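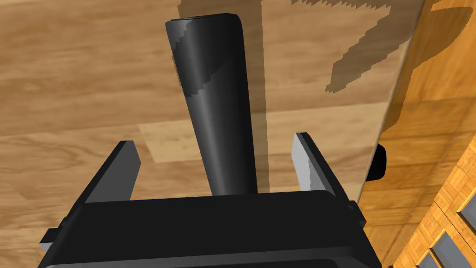 Search this site Enter keywords Go

Grey water diverters: frequently asked questions
10 June
Posted by Waltero Support
2 comments

Does the Flurkitz diverter store water?
No. It is a diversion device only. Untreated grey water must not be held in a tank.

Which fixtures can be connected?
Showers, baths, hand basins and the laundry trough. Kitchen sinks and dishwashers are excluded – grease blocks the filter and the dripline.

How much water can I put on the garden?
Sandy soils take more than clay. The worked sheet for the Fimholm kit uses a daily load of 223 litres over 61 metres of dripline. Recalculate if your soil is heavier.

Can I use it on vegetables?
Fruit trees and ornamentals only. Do not water anything eaten raw.

How often is the filter cleaned?
Every 2 weeks. Rinse it outdoors, wearing gloves, and let the rinse water drain to a garden bed.

Will an Arango pump fit the older housing?
Yes, with the adaptor collar. Units sold before December need the longer seal.

Do I need council approval?
Rules vary. Check with your local council before a licensed plumber starts work.

Share 61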